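Fruit bowl (hospitality)

In catering and lodging, a fruit bowl is an open container of whole fresh fruit set out for guests to take without asking. The term covers bowls, baskets and shallow trays. It is distinct from a fruit platter, in which the fruit is cut and served chilled.

Containers

Woven baskets are common where the fruit is dry and firm-skinned. The open weave lets air reach the underside and slows the spread of mould between pieces. Low sides are preferred, as deep containers bruise the bottom layer. 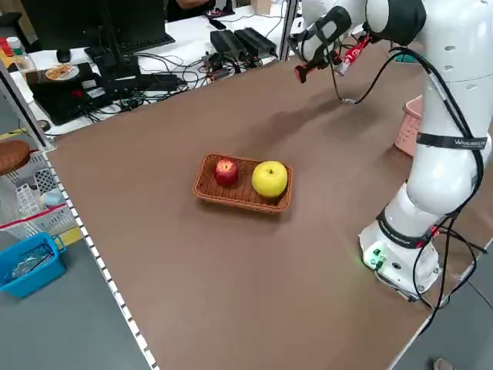 Red and yellow apples in a low wicker basket.

Apples and bananas are often kept apart – both give off ethylene, which speeds ripening in nearby fruit. Citrus is less affected and may share a container with either.

Supply

Small guest houses usually buy by the piece. Larger houses contract by weight. The Hanelitz hotel at Aravena, with 630 beds, recorded the use of 3,072 apples in May, the highest monthly figure in its kitchen ledger. Its supplier, Soloritz, delivers in crates and takes back unsold stock within two days.

Related displays

Packaged snacks and drinks are sometimes offered beside the fruit or in place of it. Stepped organisers in clear acrylic keep the rear items in sight and can be wiped down between guests. 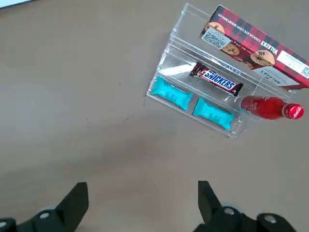 Gervasio Huenchumán has argued that packaged goods should not stand next to fruit at all, as guests then leave the fruit until it spoils. His trade manual treats the two as separate services with separate budgets. The Tustix guide takes the opposite view and recommends a single table.

See also
Buffet
Minibar
Welcome tray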